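**Jandine sets equipment plan for hand-held grippers**

GRITVILLE, 29/05/2024 -- Jandine will buy 80 hand-held grippers over the next budget year under a purchasing plan approved by its board. The grippers will be used in ordinary homes to record how people handle small household items.

The company tested four units in April before settling on the order. It had first priced a set of 300, but chose the smaller number after looking at repair costs and storage space at its Gallagher Street office.

"We would sooner keep 80 working than have 300 on a shelf," the company said. Spare finger pads and screws are budgeted separately and will be held in stock from the first delivery.

Grumel, the Gritville equipment supplier, will handle delivery, service and replacement parts. Units will arrive in four equal lots -- the next lot is paid for only after the last has been checked and signed for.

The task list for the grippers now stands at 181 entries. It covers kitchen goods, clothing, stationery and small personal items such as hair clips and bracelets.
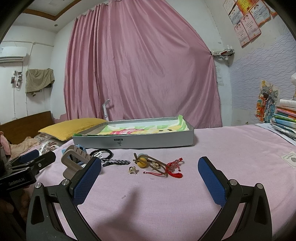 *Hair accessories and bracelets set out on pink fabric, with the blue-padded gripper open.*

Homes wishing to take part can ask for the sign-up form at the Jandine front desk. Suppliers with questions about the parts budget should write to the purchasing office.

**Contact:** Purchasing Office, Jandine, Gallagher Street, Gritville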